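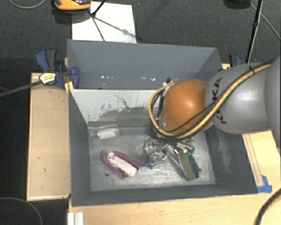 *Gray bin on the table, clear bottle lying on its side.*

Search this site
Type and press enter

# Prostdale Bulb and Border Notes

Posted in December by the Wilside plot group

## What's in it

A plain text table of planting and flowering notes from the Prostdale allotments, covering 17 beds over two growing seasons. One row per bed per visit. Columns: `bed`, `plant`, `depth_cm`, `feed`, `first_flower`, `leaves_cut`, `remarks`.

## Why we bothered

Most seed packets and half the gardening pages we read make claims with no figures behind them. Bone meal in every hole, coffee grounds for everything, tie the daffodil leaves in knots. We wanted to see if any of it showed up in the ground. Mostly it didn't, though please read the next part before quoting us.

## What it can't tell you

- Beds 8 and 10 flood. Treat their tulip rows as a record of drowning.
- `feed` says what went on, never how much. Handfuls vary.
- `first_flower` means the first visit when somebody saw a flower. Visits were patchy in bad weather.
- Almost 10 per cent of rows have no planting depth. We left them blank and would be wary of any copy where they've been filled in.
- There was no proper comparison bed for the Flundis seaweed feed. If you find an effect, we'd like to know how.

## Files

`beds.csv` is the main table. `soil.csv` has the pH readings, taken with a cheap Vanags probe that gave two answers for the same spot more than once. Use it for rough sorting and no more.

## Use

Free to copy and change. Say where it came from, and don't put it on a fertiliser label.

## Comments (3)

**mulchpile:** So does the seaweed work or not?

**Wilside plot group:** We don't know. The table doesn't either.

**latefrost:** Bed 12 has crocus flowering after the leaves were cut. Typo?

**Wilside plot group:** Probably the wrong year in the second column of dates. Will check against the notebook.

**oldspade:** I've knotted my daffs for years and they're fine. Mind you, so are next door's.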